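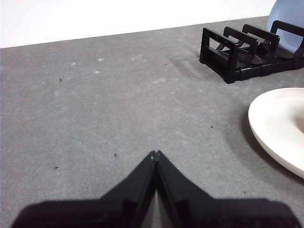 Wokholm Boarding – Athletics Pre-Season Safety Walk, March

Walked by: Hefin Wynne, asst. athletic director
Areas: Gronow Field, Idon weight room, boathouse on the Hornport side, training room, team van
Key: OK / FIX / STOP (no use until signed off)

Started 6:40 a.m., before crew got in. Comments typed up same day, so excuse the shorthand.

1. GRONOW FIELD

1.1 Goal post padding, both ends – FIX
North end fine. South end left pad has a split seam at shoulder height, foam showing. Taped for now. Tape is not a repair. New pad on order.

1.2 Playing surface – FIX
Soft patch near the 22 on the bleacher side, same spot as last spring. Sprinkler head sitting proud of the turf just outside touch, I kicked it and it did not go down. Grounds to reset before the first contact session.

1.3 Touchline clearance – OK
Benches moved back. Please leave them there. Parents drag them forward for the seniors' games.

1.4 Scrum machine – STOP
Locking pin missing on one side, somebody has a bolt through it. No. Chain it up. Forwards can do body position work on the mats til the pin comes.

1.5 Bleachers – OK
122 seats, all boards tight. Handrail on the far stair wobbles a little but within what the manual allows. Look again next month.

1.6 AED cabinet, field side – OK
Pads in date, battery light green. Alarm on the door works (sorry to the dorm).

2. IDON WEIGHT ROOM

2.1 Racks and safety bars – OK
All bolted. One J-cup liner worn through, swapped it from the spares drawer.

2.2 Collars – FIX
Not enough pairs to go with the bars. They walk off to the track shed. Rowers, check your bags.

2.3 Floor – FIX
Mat edge curling by the rowing ergs. Trip hazard, esp. in socks. Glue or replace.

2.4 Cable machine – STOP
Fraying about a hand's width above the clip, right stack. Sign is on it. Someone had already taken one sign down, so this one is zip tied. Do not use the left side either, same frame.

2.5 Supervision sheet – FIX
Blank for most of the winter. Any session with boarders needs a staff name on it, captains don't count. Limit is 20 students in the room, posted on the door.

3. BOATHOUSE

3.1 Life jackets – FIX
Launch jackets checked one by one. 2 with dead cartridges, pulled and tagged. Rest OK.

3.2 Bow balls and heel ties – OK
Heel ties on the novice eight are new. Good job whoever did that.

3.3 Dock – FIX
Slick at the downstream end, algae. Scrub it, then grit strip. Coaches to keep first-years off that end until its done.

3.4 Cold water rule – OK
Posted and current. Reminder, air and water temp get added together, and 94 this morning means coach launch alongside every boat. No singles.

3.5 Launch kill cords – OK
Both pulled, both cut the engine.

4. TRAINING ROOM

4.1 Ice machine – OK
Scoop is being left in the ice again. Hang it up.

4.2 Concussion forms – FIX
Baseline tests done for returning players. Transfers not done, and two of them are likely starters. No baseline, no contact. Doesn't matter how good they are or who we play first.

4.3 Emergency contacts – FIX
Boarders from overseas need a second local number on file. Housemasters have the list, needs copying to the van binder.

5. TEAM VAN

5.1 Tires, lights, belts – OK

5.2 First aid kit – FIX
No gloves, no eye wash. Half a sandwich in the lid pocket.

5.3 Roof rack straps – OK

FOLLOW UP
STOP items (1.4, 2.4) – come to me directly, not to the front office. I hold the keys.
FIX items – initial the paper copy on the equipment room door when done. If you need money spent, write the amount next to your initials.
Rewalk before the first home match. Bring a flashlight for the boathouse, the bulb over bay 3 is out again and I forgot to give it its own line.

H. Wynne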